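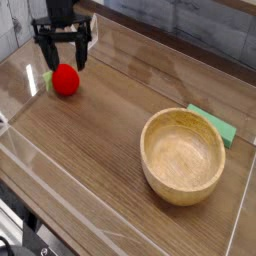

March, cell 2, after lunch

Elibariki wants to blame the finger pads for the missed picks. I don't buy it yet. The pads were swapped in the last service and the misses carried on as before. Mount screws checked again, none had moved. Re-zeroed the fingers, 3 times, same number each time.

My money is on the wrist cable. It loops out beside the housing, and I think it tugs when the last joint turns.
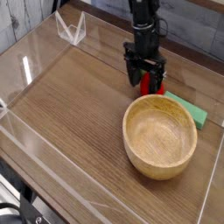
Plan is 200 cycles into the wooden bowl with the cable left as is, then 200 with it tied higher. Acrylic stays on for both. Grip force down 10 percent, Ruan's idea, which I doubt will change anything but it costs us nothing. The Dralel manual says to regrease at this point. It says that about every fault.

Pads stay on until I see numbers.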